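Mostetik Before/After Slider for Podley
README, last touched 2020-12-02

Hey, thanks for grabbing this! Mostetik is a little widget that puts two pictures on top of each other and gives your visitors a handle to drag between them. I built it for my own Podley site, a friend wanted it, then her friend wanted it, and now it has a README.

What you need

A Podley site on the Damasceno theme or anything newer. The old Stastetis theme works too, but the handle sits a bit low on phones and I haven't figured out why yet (if you do, please tell me!). No account, no key, no sign-up form.

Getting it onto your page

Open the page editor, drop in an Embed block, and paste everything from embed.txt. Change the two picture addresses near the top to your own. Save, then look at the live page, because the editor preview only shows a gray box. I know, I know. Podley blocks scripts in preview and I can't get around it.

Settings you can change

start: where the handle sits when the page loads, from 0 to 100. Mine is at 27.
labels: on or off. Off is the default.
corner: how round the corners are, in pixels. Anything over 23 looks silly to me but go for it.
direction: across or down.

Both pictures should be the same size. If they aren't, the widget stretches the second one to match the first and you'll get some very wide faces.

Things that are still broken

Version 17 fixed the flicker in Safari, and version 21 brought it back for people with more than one slider on a page. Use 17 if that's you. Keyboard dragging works with the arrow keys but it jumps in big steps, and I want to smooth that out in January. Also, captions longer than one line run into whatever is underneath, so keep them short or put them in a regular text block.

Using it and changing it

Do what you like with the code, on paid client sites too. I'd love a link back but I won't come looking for one. Bug reports go in the issues tab, and it helps a ton if you tell me which theme you're on.

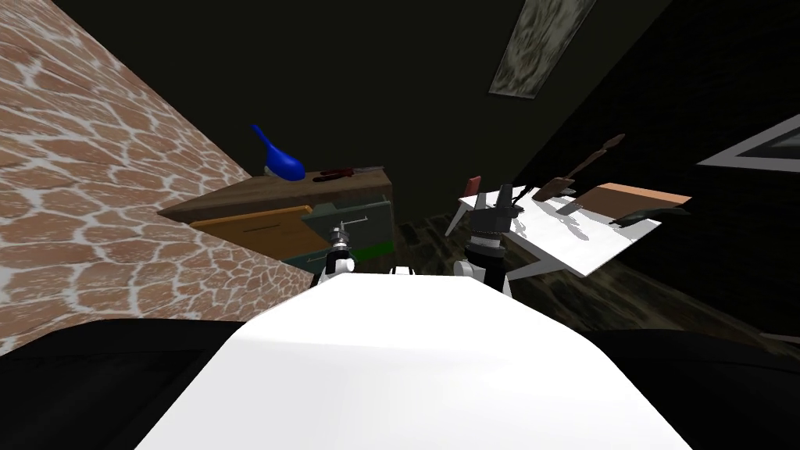 Cabinet drawers and stone wall (render)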